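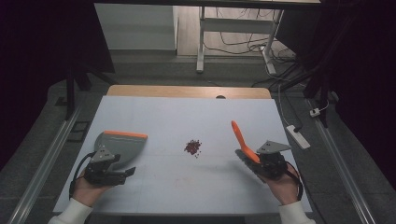

How many sweeping demos before I train?

Posted by pristby_kid

I'm collecting examples for a brush and dustpan job, sweeping up a little pile of beans, with handheld grippers. I've got 102 good ones so far and my wrists are begging me to stop, lol. Should I train now or keep going? I start the pile in pretty much the same spot every time.

Merko
Train now! Then look at where it messes up and record more of that. We ended up with 946 for our wiping task, but the first 100 told us plenty. And move the pile! I use 4 start zones and swap after every take (corners are a pain, do them anyway).

harju_bench
more is better imo

Jovholm
Agree with Merko. Also keep the takes where you miss a few beans and go back for them. I tossed all of mine back in October and had to redo them.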